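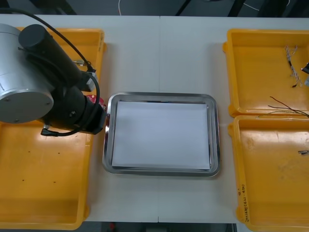

What grit should I finish at before oiling a hard maple table top?

180 is enough for most oils on maple. Going finer closes the surface and the oil takes less evenly.

Posted by tunmont_shop
Member, 1302 posts

That was the short version from the old sticky, and I want to know if it still holds. The top is edge-glued hard maple, flat to within a business card over its length. I sanded at 80, 120, 150 and 180 with a random orbital. Two test boards, same oil. The one stopped at 180 looks fine but shows swirl marks at a low angle. The one taken to 320 shows none, but came out lighter and a little patchy near the end grain.

gfairclough_b
Re: finishing grit

Swirls at 180 are usually left over from 80 or 120. Pencil lines across the whole board before each grit, and don't change discs until the lines are gone. Vacuum between grits. One loose 80 grain under a 180 disc will leave a curl you won't see until the oil goes on.

Last pass by hand, with the grain, same grit as the machine.

cudcombe_joiner
Re: finishing grit

Disagree with the sticky. It was written for boiled linseed and thinned varnish blends. Hardwax oils are a different case, and the can normally gives a range. Read the can first. I stop at 150 on floors and 220 on tables, and I have had no adhesion trouble at 220.

320 on maple is too fine for a hardwax. It burnishes.

tunmont_shop
Re: finishing grit

The can says 120 to 150 for floors and "finer for furniture" with no number.

serena_g
Re: finishing grit

Then 220 by hand is a fair reading. On the patches near the end grain: that is a separate problem. End grain drinks more than face grain, so sand it one or two steps finer than the rest. I take the ends to 320 and the face to 180 and the color matches closely enough that customers don't ask.

gfairclough_b
Re: finishing grit

Agree on the ends. Still don't see a reason to go past 180 on the face if the scratches are gone.

cudcombe_joiner
Re: finishing grit

Low window light is the reason. 180 by machine shows in it. You can keep saying it doesn't.

gfairclough_b
Re: finishing grit

180 by hand after the machine. I said that already.

tunmont_shop
Re: finishing grit

Made a third test board. Face to 180 by machine, then 220 by hand with the grain, ends to 320. One thin coat, wiped off after 19 minutes. No swirls with a flashlight held flat to the surface. Color is even up to the last 2 inches. I'll do the top the same way and wait 9 days before it gets any use.

serena_g
Re: finishing grit

Lay the oil rags out flat, outdoors, before you go in for the night.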